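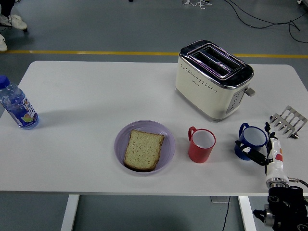 Caderno da bancada — célula do pequeno-almoço
Junho de 2022

O que falhou
A mão largou o comando a meio da pega. O supervisor (Grotness, versão da semana) diz "dedos abertos". Os dedos, que não leram o registo, continuavam fechados na caneca azul. Paragem de emergência carregada pelo Khang, sem estragos. O pão nem chegou à torradeira, a quem ninguém pediu opinião.

O que sabemos
O estado da mão é lido a cada 20 ms. Depois de 5 leituras perdidas, o supervisor devia assumir falha e congelar o braço. Em vez disso assume o último valor pedido, ou seja, acredita em si próprio. O Melquiades jura que isto foi corrigido na Trirnthorpe. Foi, no ramo dele.

Repetição
Mesmo programa, velocidade a 60 %. Voltou a perder leituras quando o pulso roda até 90 graus. Parado, tudo bem. Suspeito do cabo junto ao pulso ou do conector; a Signe suspeita do firmware, como sempre, e costuma ter razão, o que é irritante.

Por agora
— Sem rotação do pulso com caneca na mão.
— Torradeira desligada da corrente em todos os ensaios. Já estava escrito em maio. Escrevo outra vez.
— Pés atrás da linha amarela com o braço ativo. Inclui visitas, inclui chefias, inclui-me a mim.
— Sang: trocar o cabo e medir continuidade com o pulso a rodar à mão.
— Châu: juntar a correção do Melquiades e testar com a mão desligada de propósito.

Falta pedir conector novo à Kjærgaard. Prazo deles: julho, se estiverem bem-dispostos.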